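Home Explore Notifications Messages Lists Profile

My aunt called at breakfast and asked me, with real hope in her voice, whether she could stop folding laundry yet. She knows I spend my February up to my elbows in this stuff, so she figured I'd have news. I told her I'd write it up properly, so this one's for her and for everybody else with a full hamper.

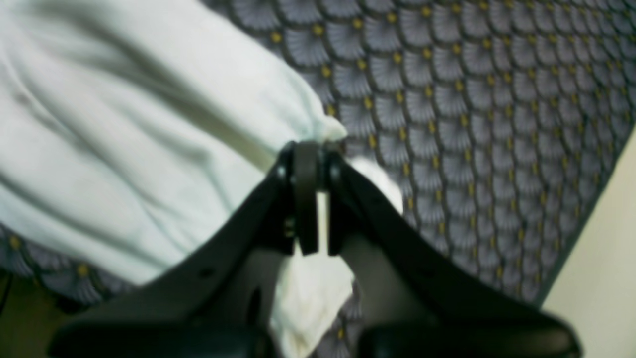 Vilja Oksanen
Home robotics writer, Korkell

First thing to understand is that cloth is mean! A mug stays a mug wherever you set it down. A crumpled piece of white cloth between two black fingers could be nearly any part of the garment, and the machine has to work out which part before it can do anything useful with it.

You and I do this without looking. I find a collar by feel while I'm watching TV (and, let's be fair, burning the onions). Most grippers I meet have very little feel to speak of, so they lean hard on their cameras, and cloth loves to hide its own edges.

I asked Guido Morelli about this, and he put it in a way I liked: picking up is the easy half, knowing what you picked up is the job. He has been at it longer than I have and he still folds his own towels at home.

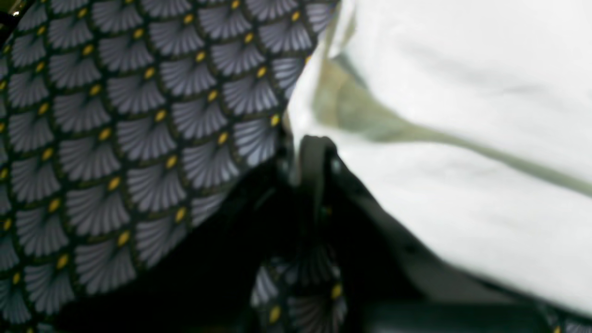 Then there are the folds that fall into shadow, and the layers that look like one layer until you pull. My aunt's answer was "well, give it a good shake," and she's right, that's what a person would do. Shaking a shirt out well is harder for a pair of arms than you'd think.

So what can they do? Give a decent two-armed setup one T-shirt, spread flat on a mat, and I'd call folding it a fair thing to ask. I'd still want to be nearby. A basket of 20 mixed things, with socks balled up inside sleeves, is another matter altogether.
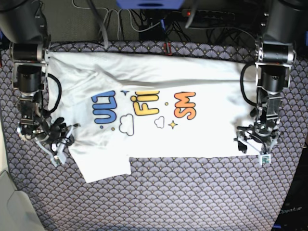

And a shirt folded a bit crooked is still a folded shirt, if you ask me. Arvo Peltonen disagrees and wants store-shelf corners. I have seen Arvo's closet, so I'm taking that with a grain of salt.

Short answer for my aunt, then: keep the basket by the sofa for now, and I'll call you this weekend. If any of you have let a machine near your laundry, tell me how it went, I read every reply!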